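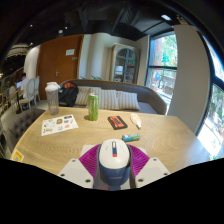 4. Setting up a small table as a work surface

This section applies to the Fendholm table and to any table of similar size. Allow enough free surface for the mouse before placing other items.

4.1 Placing the items

1. Clear the near edge of the table.
2. Lay the mouse pad flat on the side of your mouse hand. No part of the pad may hang over the edge.
3. Set the mouse beside or on the pad.
4. Place loose cards and sheets flat on the opposite side. Keep QR codes face up.
5. Stand bottles, cans and tumblers toward the far side, with lids closed.
6. Put small items (pens, squeeze bottles, batteries) behind the work area.
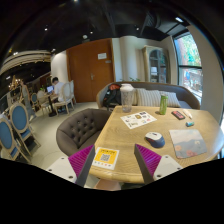 Figure 4-1. Mouse and pad at right, card and printed sheet at left, drinks toward the back.

Note: Leave 7 inches between the mouse pad and the nearest drink.

Note: Corner positions are suitable for sheets. Turn a sheet diagonally if it does not fit square to the edge.

4.2 Batteries

CAUTION: A cylindrical battery laid on its side can roll. Return it to its case when it is not in use. Do not leave it against metal objects.

CAUTION: Do not rest liquids on printed sheets. Condensation from a cold can will mark the paper.

4.3 Clearing the table

1. Remove drinks first.
2. Collect batteries and small items.
3. Lift sheets and cards. Do not slide them.
4. Wipe the surface along the grain with a damp cloth.

For care of the wood finish, see page 96.

Section prepared by Mostafa Berrada. Checked by Othmane Zaki, May.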